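We use cookies to make this site work and to see which pages people read. By staying here you agree to our cookie policy. Accept | Manage settings

Speaker notes – "Waiting for the Album: How Fans Fill the Quiet Years"
Grumero Pop Weekend, small hall, 2/5/18

Hi everybody, thanks for coming in out of the cold. Wait for the door to close, it's loud.

Start with the hands-up bit. Who here has refreshed a band's page more than once today? Keep my own hand up the longest.

So my band is Quintero, and if you've read my blog for any length of time you're already sick of them. Four records in six years, then nothing. 22 months with no new song! There was a tour in there, and a perfume (I bought it, it smells like a candle shop), but no song.

Play the clip from the Kernomthorpe show, only the first chorus. Let people sing if they want to.

What I want to talk about is what we all did in those 22 months. The forum I help run, Ultis, had 144 members when the last record came out. I figured it would shrink once the news dried up. It went past 1,000 by April last year, and people were posting more than ever – lyric theories, setlists, a very long fight about which B-side should have been a single. (It was the second one. I won't take questions on this.)

Slide with the fake track list. Somebody posted 27 made-up song titles and a fan site in another country ran them as real news. Pause for the laugh. I believed nine of them myself for a whole evening.

Then the bit about pressure. I used to write those "where is our album" posts, all caps, and I went back and read them for this talk and cringed. A singer gets engaged, or gets tired, or just wants to stay home, and there I am yelling at a photo of her dog. Slow down here, I always rush this part.
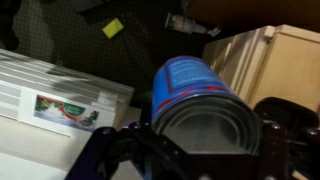 Merch is the other way a quiet stretch gets filled, and I am weak for it. Tour shirts again in a new color, the box set of stuff I already own, the mug. My rule now is that I only buy it if I'd want it with no name printed on it. A plain blue can with thin red stripes and a light blue panel of small white print would pass, I like that kind of thing on a shelf. The perfume would not have.

Last part, keep it short. If your favorite goes quiet, go see somebody local, make the playlist, write the silly theory. Don't tag the singer in it.

Questions, then point them to the sign-up sheet for the listening party.

3 comments

popkettle: Was in the second row and you are so wrong about the B-side. Great talk though!

marnie_sings: Do you still have the list of fake titles? I missed half of them on the slide.

lowtide88: I had the perfume too. Candle shop is generous.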